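Tub chair

A tub chair is a low, upholstered armchair whose back and arms form one continuous curve around the seat. The name comes from its likeness to an old-fashioned bathtub with one side cut away, and anyone who has sunk into a good one will understand why the shape has lasted! Tub chairs are found in sitting rooms, bedrooms, hotel lobbies, waiting rooms and reading corners, and they are often bought singly, with a small table to go beside them.

Shape and size

The feature that sets a tub chair apart is the sweep of the back. On most armchairs the arms are separate parts joined to a taller back, but on a tub chair the top line runs round in a single curve, either level all the way or dipping gently towards the front. Level ones look neater against a wall. Dipped ones are easier on the elbows and are usually preferred by knitters, who need the room.

Most are compact, and this is a large part of their charm. A tub chair will sit happily in a bay window or at the turn of a landing where a wing chair would block the way. The curve also means there are no back corners to catch on curtains or skirting, so it can be turned to face the fire, the garden or a visitor without much shuffling of other furniture.

Construction

The frame is traditionally beech, bent or built up from short curved pieces, with webbing or springs under the seat. Covering the inside of the curve is the hard part of the job, as flat cloth does not like to go round a bowl. Upholsterers deal with this in several ways: by cutting the inside back in panels, by fluting it (the lovely scallop-shell look), or by using a cloth with enough give to be eased into place. Piping, a thin cord wrapped in fabric, is commonly sewn along the top edge to cover the join between inside and outside and to give the eye a crisp line to follow.

Gillespie Cairns, an upholsterer who taught evening classes in chair making, used to have his students pin the whole cover in calico first and take it off again before they were allowed near the real fabric. His class notes, still passed about as photocopies, give 30 pages to the inside curve and only 4 to the legs.

Seats may be fixed or loose. A loose cushion can be turned over to even out the wear and is much easier to clean. A fixed seat keeps its shape better but has to be brushed and vacuumed where it is.

Well-known patterns

Among collectors of modern pieces the Bouazza is a favourite, a deep chair with a very low front and a fluted back. The Hondadano is its opposite, upright and narrow, made for halls and dressing rooms. The Flika came as a flat pack with the curve in two halves that bolted together under the seat, a clever idea which let it go up staircases that defeated everything else. The Amirik 788 had 6 legs instead of the usual number and is now quite hard to find with all of them matching.

Cushions and side tables

A scatter cushion does more for a tub chair than it does for almost any other seat. The curve supports the sides of the body well but can leave the small of the back with a gap behind it, and a square cushion fills this nicely. Close shades work beautifully, such as beige on pale grey, and a contrast in texture helps too. 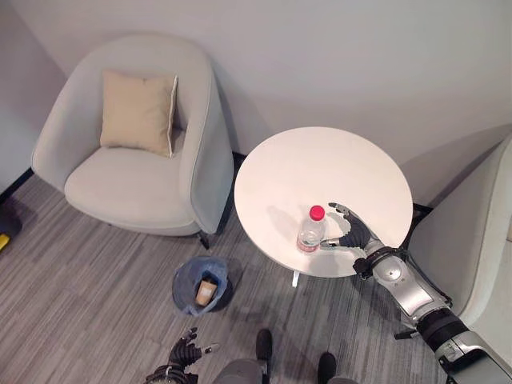

The table beside a tub chair is traditionally round, echoing the line of the arms and leaving no corner to knock a knee on. Height matters more than width. The top should come near the level of the arm, so that a cup can be put down without leaning or looking. It need only be large enough for whatever the sitter wants close by, whether that is a lamp and a novel or just a bottle of water with a red cap, and a glossy white top like this one also bounces a little light back into a dim corner. Darker tops hide cup rings better and suit leather chairs very well.

Care

Pale fabric covers should be vacuumed with a soft brush, working down from the piping and into the crease where the seat meets the back, a famous hiding place for coins and pencils. Chairs by a sunny window fade unevenly and should be turned now and then. On carpet, thin legs leave small dents, which can be lifted with a damp cloth and a fingertip.

See also: Club chair, Slipper chair, Occasional table, Piping (sewing)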